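Inicio | Productos | Documentación | Noticias | Empleo | Contacto

Última actualización: 7 de septiembre de 2025

Vedari publica la versión 4 de su planificador de movimiento para manipulación en mesa

La nueva versión incorpora un módulo de percepción propio, sustituye el generador de trayectorias y añade un entorno de simulación con tareas de agarre listas para ejecutar

Vedari, empresa dedicada al software de control para brazos robóticos, ha publicado la versión 4 de Vedari Plan, su herramienta de planificación para tareas de recogida y colocación de piezas pequeñas. La versión está disponible desde hoy para todos los clientes con contrato de mantenimiento en vigor y puede descargarse en modalidad de evaluación desde el portal de la compañía.

Vedari Plan recibe la lectura de las cámaras y el modelo cinemático del robot, decide qué pieza tomar y calcula el recorrido de la pinza hasta ella. Hasta ahora, la primera parte de ese trabajo dependía de un paquete de percepción externo que cada integrador debía instalar y calibrar por su cuenta. La versión 4 incluye esa función dentro del mismo programa y comparte con el planificador una única representación de la mesa, las piezas y los obstáculos fijos.

El desarrollo ha estado dirigido por Declan Conneely, responsable de planificación de movimiento en Vedari. «El fallo que más nos comunicaban los integradores era de coordinación entre módulos. La percepción daba una pose, el planificador trabajaba con otra ligeramente anterior y la pinza llegaba desplazada. Hemos unificado las dos cosas en un solo estado con marca de tiempo», explica Conneely.

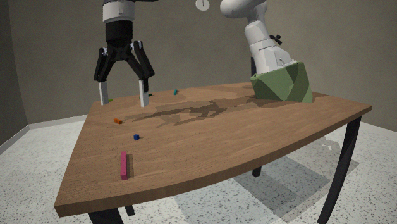 Vista simulada de la mesa de pruebas, con la pinza abierta y seis piezas de colores. Imagen: Vedari.

Percepción y estimación de pose

El nuevo módulo segmenta las piezas y estima la posición y la orientación de cada una sobre el plano de trabajo. Admite una o varias cámaras fijas, además de una cámara montada en la muñeca. Cuando dos cámaras ofrecen estimaciones incompatibles de la misma pieza, el programa conserva ambas hipótesis y solicita una nueva captura antes de autorizar el descenso de la pinza.

Se ha prestado atención a dos situaciones habituales en las mesas reales. La primera es la oclusión causada por los propios dedos de la pinza, que pueden tapar la parte central de una pieza y dejar a la vista únicamente los extremos. En versiones anteriores, el sistema podía interpretar esos extremos como dos objetos distintos. La versión 4 proyecta la geometría de la pinza sobre cada imagen y trata la zona tapada como desconocida, de modo que los dos fragmentos pueden asociarse a un mismo cuerpo.

La segunda son las sombras del brazo. Sobre una superficie de madera, una sombra alargada y de bordes marcados puede confundirse con una pieza oscura. El módulo calcula dónde debería caer la sombra a partir de la postura del robot y de la posición configurada de las luces, y rebaja la confianza de cualquier detección que coincida con esa zona. El cálculo puede desactivarse en instalaciones con iluminación difusa.

Planificación de trayectorias

El generador de trayectorias se ha reescrito por completo. En el banco de pruebas interno de Vedari, formado por 260 disposiciones de piezas, el tiempo mediano de planificación por agarre es de 69 milisegundos en un ordenador industrial sin tarjeta gráfica dedicada. El banco de pruebas se distribuye junto con el programa para que los clientes puedan repetir la medición en sus propios equipos.

El planificador genera varios candidatos de agarre por pieza, descarta los que provocarían contacto con las piezas vecinas y ordena el resto según la distancia de recorrido y el margen respecto a los límites articulares. Los pesos de esa ordenación se editan en un archivo de texto y pueden cambiarse sin reiniciar el controlador.

La base del robot y su soporte se declaran ahora como obstáculos de primera clase. Antes era necesario rodearlos con volúmenes auxiliares definidos a mano, una práctica que reducía el espacio útil en las inmediaciones del brazo. Con la nueva versión basta con cargar la malla del soporte e indicar su posición sobre la mesa. El programa también tiene en cuenta los eslabones que sobresalen del borde de la mesa, tanto para comprobar colisiones con elementos situados en el suelo como para delimitar la zona de paso de personas.
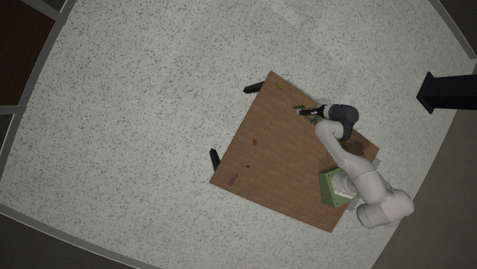

SIMULACIÓN Y HERRAMIENTAS

Vedari Plan 4 incluye un entorno de simulación que hasta ahora solo se utilizaba internamente. El entorno reproduce una sala con una mesa de madera, un brazo articulado blanco sobre un bloque de montaje verde y piezas pequeñas de distintos colores. La escena puede renderizarse desde varias cámaras, entre ellas una superior de campo amplio con distorsión de lente, pensada para comprobar la calibración en los bordes de la imagen.

Los desarrolladores pueden variar la posición de las piezas, la textura de las superficies y la dirección de la luz mediante un archivo de configuración. Cada ejecución guarda la semilla utilizada, los estados articulares, las imágenes de las cámaras y las decisiones del planificador. Con esos datos es posible repetir un intento paso a paso y consultar por qué se rechazó un candidato de agarre determinado.

El visor de registros también es nuevo. Muestra en una misma línea temporal la pose estimada de cada pieza, la postura del brazo y el estado de la pinza. Los registros procedentes de un robot físico y los generados en simulación comparten formato y se abren con la misma herramienta. Se pueden exportar selecciones parciales para adjuntarlas a una incidencia de soporte.

Programa de acceso anticipado

Dos empresas han trabajado con versiones preliminares. Nisdale, integradora de células de clasificación, la ha empleado en la puesta en marcha de una línea de preparación de muestras. Pendmont, fabricante de utillaje para laboratorios, la ha utilizado para verificar el acceso de la pinza a bandejas de perfil bajo antes de fabricar los moldes.

Durante el programa se registraron 800 horas de ejecución en equipos físicos. Los comentarios recibidos dieron lugar a dos cambios respecto al diseño inicial: la posibilidad de fijar una velocidad máxima distinta para la aproximación final y un aviso específico cuando la pinza se cierra sin detectar pieza. Ambos están activados de forma predeterminada.

Compatibilidad y migración

Los proyectos creados con la versión 3 pueden abrirse directamente. Un asistente convierte los volúmenes auxiliares antiguos y señala los que han dejado de ser necesarios. La interfaz de programación en C++ y Python mantiene las llamadas existentes, con la excepción de las relativas al paquete de percepción externo, que quedan marcadas como obsoletas y se retirarán en la próxima versión principal. Los clientes que deseen conservar su propio sistema de visión pueden hacerlo a través del nuevo conector de poses.

Entre las limitaciones conocidas figuran las piezas transparentes y las apiladas en más de dos niveles, que el módulo de percepción no admite por el momento. El cálculo de sombras tampoco funciona con luces móviles.

Disponibilidad

La licencia de evaluación tiene una duración de 20 días e incluye todas las funciones, también el entorno de simulación. Los centros educativos pueden solicitar una licencia anual sin coste para uso docente. La documentación está disponible en español e inglés, y en octubre se publicará una primera actualización con la traducción al vietnamita, preparada con la distribuidora Thái, y con correcciones menores en el visor de registros.

Acerca de Vedari

Vedari desarrolla software de planificación, percepción y control para brazos robóticos destinados a la manipulación de piezas pequeñas. Sus productos se comercializan directamente y a través de una red de integradores.

Contacto para medios: departamento de comunicación de Vedari, a través del formulario de prensa del portal.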